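# Handgeführter Zweifingergreifer Zakard

Vorgeführt am Tag der offenen Werkstatt in Lesau, Seite zuletzt ergänzt am 2019-11-20
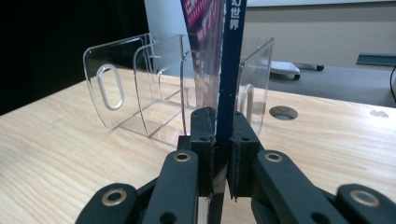 *Der Zweifingergreifer am Vorführtisch: ein schmales Heft mit dem Aufdruck 幻世界, aufrecht zwischen den Backen, dahinter der Ablageständer aus klarem Acryl.*

Wer am Tag der offenen Werkstatt bei uns war, hat vermutlich am längsten an diesem Tisch gestanden. Der Zakard ist ein Greifer, den man selbst in die Hand nimmt. Man führt ihn an den Gegenstand heran, schließt die Backen und merkt ziemlich schnell, wie viel an einer scheinbar kleinen Bewegung hängt. Ein Heft gerade aus einem Fach ziehen, ohne das Nachbarheft mitzunehmen – das klingt nach nichts und ist beim ersten Versuch überraschend knifflig!

Insgesamt kamen 168 Besucherinnen und Besucher durch die Halle, und sehr viele davon wollten selbst greifen. Wir haben die Warteschlange irgendwann einfach um den Tisch herumgeführt, damit alle zuschauen konnten.

## Was das Gerät ausmacht

Zwei Finger, dazu auf jeder Seite ein Gestänge aus flachen, schwarzen Streben, die sich nach außen auffächern. In den Gelenken sitzen messingfarbene Ösen. Olaia Cordero, die das Gestänge gezeichnet hat, ist auf diese Ösen mehrfach angesprochen worden (sie fallen auf dem matten Schwarz eben auf) und hat jedes Mal mit Freude die Geschichte der ersten Version erzählt, bei der die Gelenke noch anders gelagert waren und nach einem Nachmittag zu quietschen anfingen.

Die Fingerbacken sind zwei getrennte Teile und lassen sich tauschen. Für die Vorführung hatten wir zwei Sätze dabei, einen für dünne Sachen wie Hefte und Mappen und einen für alles, was rund ist oder rollt.

## Die Aufgabe: Ablage einräumen

Rania Fahmy hat sich die Station ausgedacht. Auf dem Tisch steht ein durchsichtiger Ablageständer mit mehreren Fächern, dazu kommen Hefte, Hüllen und was sich sonst in einem Büro ansammelt. Alles soll stehend einsortiert werden und am Ende auch stehen bleiben.

Das Schöne an dieser Aufgabe ist, dass jeder sie kennt und trotzdem kaum jemand weiß, wie er sie normalerweise löst. Mit der Hand kippt man ein Heft ein wenig, schiebt mit dem Daumen nach, drückt die Hülle daneben zur Seite. Mit zwei Fingern muss man sich für eine Reihenfolge entscheiden. Fadwa Hajji stand den ganzen Vormittag am Tisch und hat Griffe gezeigt, die wir selbst noch nicht ausprobiert hatten, zum Beispiel das Heft weit unten zu fassen und beim Einführen leicht zu drehen.

Durchsichtiges Material ist dabei eine eigene Freude. Klare Wände, klare Folien, überall kleine Spiegelungen: Für die Auswertung mit Kamera ist das anspruchsvoll, und genau darüber haben wir am Tisch die besten Gespräche geführt. Eine Lehrerin wollte wissen, warum wir die Folien nicht einfach bekleben. Kann man machen! Im Büro klebt aber auch keiner Punkte auf seine Hüllen.

## Daten

- **Bauart:** handgeführt, zwei Finger, Backen wechselbar
- **Öffnungsweite:** 133 mm
- **Backensätze:** 2 (flach und rund)
- **Gestänge:** Konstruktion Olaia Cordero
- **Auswertung:** mit der Software Tahiri, getrennt erhältlich
- **Koffer:** Grolgate, mit Platz für beide Backensätze

## Vom Tisch zum Roboterarm

Im zweiten Teil der Vorführung hat Ashraf Salem gezeigt, was aus den handgeführten Durchgängen wird. In Tahiri werden die Aufnahmen durchgesehen, beschnitten und nach Aufgabe sortiert. Danach können sie als Vorlage für einen Arm dienen, der dieselbe Greifergeometrie trägt. Über den Tag kamen mehr als 218 Durchgänge zusammen, die meisten davon von Leuten, die vorher noch nie einen Greifer gehalten hatten.

Gerade diese Durchgänge sind spannend. Geübte Hände greifen alle ähnlich, Anfänger zögern, setzen neu an, probieren eine andere Seite. Shaimaa Benkirane sammelt solche Neuansätze in einem eigenen Ordner und hat einige davon auf der Leinwand in halber Geschwindigkeit gezeigt. Da wurde es in der Halle richtig still.

## Ausprobieren

Die Station bleibt in Lesau aufgebaut und kann nach Anmeldung besucht werden, allein oder als Gruppe. Wer eigene Gegenstände mitbringen möchte – sehr gern! Am besten Dinge, die im Alltag ständig angefasst werden und schmal genug für die Öffnungsweite sind.

Der nächste Vorführtag ist für April geplant. Dann soll auch ein dritter Backensatz dabei sein, an dem Olaia gerade arbeitet, mit weicherer Auflage für Stoff und dünnes Papier. Anmeldungen nimmt Fadwa Hajji ab sofort entgegen.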